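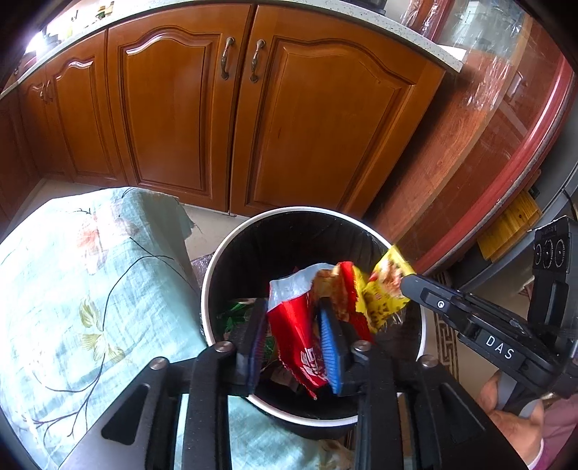

3.2 Kitchen waste in the Lutport households

The survey in Lutport covered 572 homes, and each family kept a waste diary in January. Most kitchens had one open bin for all waste, placed in front of the base cabinets (Figure 4). Food scraps and packaging were therefore weighed together. 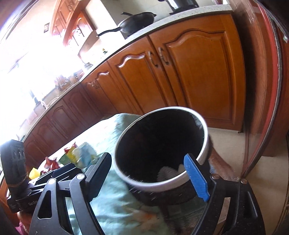

Figure 4. Open kitchen bin with a white rim.

3.3 Weighing

The diaries gave 1557 entries. Two entries had no weight and were removed.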